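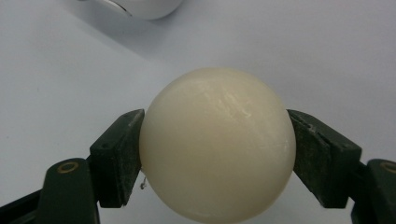 Figure 4. Cream-colored ball with light scuffing on the upper right.

4.3 Recording a fine payment in Zirwood

Use this procedure to enter a payment against an open parking or noise violation notice. The notice must already be in the register (see 4.1). Clerks need access level 2 or higher.

1. Open the Notices tab and enter the notice number without spaces. Numbers issued by the Bosbridge office start with B.
2. Check that the status reads OPEN. If it reads APPEAL, stop and go to section 4.6.
3. Check the name and address against the paper notice.
4. Select Add Payment. The Amount Due field fills in from the penalty table.
5. If the payer qualifies for the early rate, select Early. A notice of 100 drops to 80. Do not type the lower figure by hand.
6. Enter the amount received and the method (cash, card or money order).
7. Select Post. Print two receipts, one for the payer and one for the case file.

Note: Partial payments are accepted. The notice stays OPEN until the balance is zero. Late charges are added to the unpaid part only.

Note: Reason codes are listed in Appendix C. Code 134 (duplicate notice) cannot be used after a payment has been posted.

CAUTION: A posted payment cannot be deleted. To correct an entry, post a reversal under the same receipt number and have a supervisor sign the printout. Darkadham office: Halima Mwakalinga. Bosbridge office: Stojan Kadrić.

CAUTION: Do not close the browser window while the Posting message is showing. The entry may be saved twice.

Batch entry holds up to 70 payments. Larger batches are rejected in full, with no entries saved.

Penalty table last updated 2018-06-09. Next scheduled update: August.

Go to 4.4, Refunds and Overpayments.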